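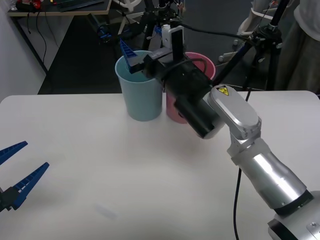 Blue for pull tabs, pink for everything else

I wrote in December that I wanted to do something about the white table. It collects drink cans, bottle caps, straws and receipts, and by Tuesday there is usually no space left to work on. My answer so far is two plastic containers, one light blue and one pink. I got them at Fotanby and paid 15 for the pair, which is more than I wanted to spend on plastic.

I keep them next to each other. The blue one gets pull tabs, because Sabina Mridha's school in Kirkow collects them and she has asked me for mine. The pink one gets caps, wrappers and other small stuff. Whole cans don't go in either one. They stay on the table until somebody walks them to the recycling, and that is the part I still need to fix.

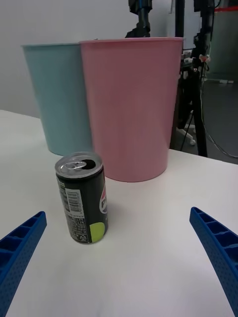
An opened can on the table, with the blue and pink containers behind it.

I have had the habit of leaving cans out for years. Martim Garcia says I should get a crate and put it on the floor by the door. I tried that at the old place on Teixeira and kicked it over on a regular basis, so I'm not in a hurry to do it again.

The tabs took some practice. If you pull straight up, the thing bends and hangs on. What works for me is to stand the tab up and move it back and forth until the metal gets tired. Rinse the can first.

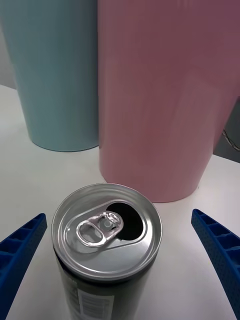
It also matters when you do it. If I take the tab off before the drink is finished, I always end up putting the can down and forgetting it. Now I finish, rinse, take the tab off and drop it in the blue one, all in one trip. Sabina says the school has 2,688 tabs so far. My share of that is over 250, and I would like to get her another batch before the summer break.

Catarina Gouveia asked why I don't use containers with lids. I had lids on the last set and everybody piled things on top of them. Open is better.
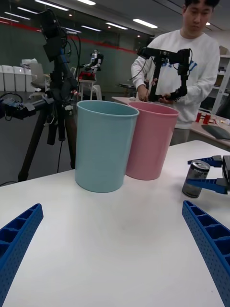
I did think about moving them to the shelf to get the table back completely, but then people would have to get up, and I know how that goes. They stay where they are for now. The crate question is still open, and if anyone has one that is narrow enough for a doorway, please leave a comment.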